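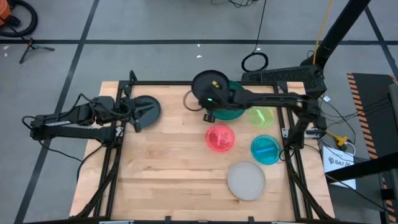
Figure 1. Two-arm station with the five sorting dishes, each gripper holding a disc.

Manipulation methods group – minutes, July meeting

Chair: Awuor Masanja
Start: 10:15

1. Previous minutes

Accepted with one correction. Under item 4, the checkpoint compared against the baseline was the Kistuma policy trained without wrist views, and the minutes had it as the one with them. The shared copy has been changed.

2. Status of the dish task

Masanja reported on data collection. The training set for the sorting task now stands at 1000 demonstrations, all teleoperated, all at the same table. Five dishes are in use: dark green, lime green, pinkish red, teal and pale gray. Dish positions are set by hand before each episode and are not measured. The group agreed to keep it this way for the current set, as the method is meant to work without fixed positions.

The Dremico cell was not available and no data from it is included in the totals.

3. Result: color conditioning against position conditioning

Two policies were trained on the same demonstrations. The first (Were) receives the target dish as a color word. The second (Nustitz) receives a point in the overhead view. Each was run for 190 trials with the same start layouts, replayed from a saved list.

Nustitz placed the item in the right dish more often when dishes stood close together. Were did better when a dish was partly hidden by an arm or by whatever the gripper was holding, as the point given to Nustitz could then fall on the wrong surface. In Figure 1 the disc held by the right arm covers part of the dark green dish. Layouts of that kind account for most of the Nustitz errors.

Were confused the dark green and teal dishes. It did not confuse lime with either one. The pale gray dish was missed more often than the colored ones, and the errors there were mostly releases short of the rim. The open question is whether the frosted surface gives a weak edge against light wood in the overhead view. No test has been done on this yet.

It was asked whether the difference between the policies would hold with a different random seed. Masanja replied that each policy had been trained with 2 seeds and the order was the same for both, but that this is too few to report as a finding. The wording in the draft will be changed from "shows" to "suggests".

4. Scoring

Discussion on what counts as a success when an item comes to rest across the rim. Under the present rule the trial is a success if any part of the item is inside the dish at the end. Two members thought this too generous for sticks, which can lie over the rim and still pass. Agreed: an item touching the rim is logged as a separate outcome – neither success nor failure – and the table in the draft will carry a third column. Existing trials will be rescored from video by someone who did not run them.

The time limit per trial stays at 15 seconds. A proposal to extend it for handovers between the arms was not taken up, on the grounds that the earlier numbers could then no longer be compared.

5. Two-arm trials

The current policies treat the arms as independent, with a simple rule that stops one arm when the other is inside the shared zone. The rule is safe but slow, and it hides whatever the policy has learned about taking turns. Masanja proposed a joint action head with the rule kept only as a last check. The stop count would then become a measurement in its own right.

Concern was raised that the present demonstrations contain few episodes with both arms over the dishes together. Agreed to go through the set and tag these before any training is started. If the share is too low, a supplementary set will be recorded with the same operators.

6. Actions

Masanja: revise section 3 of the draft; send the saved layout list to the group.
Data subgroup: tag two-arm episodes; rescore the rim cases.
Evaluation subgroup: run both policies on the gray dish alone with a dark sheet under it, same layouts otherwise.
All: comments on the draft before the next meeting.

7. Other business

The Sunday overnight training slot is free for the rest of the month. Requests go to Masanja in writing.

Meeting closed 11:40.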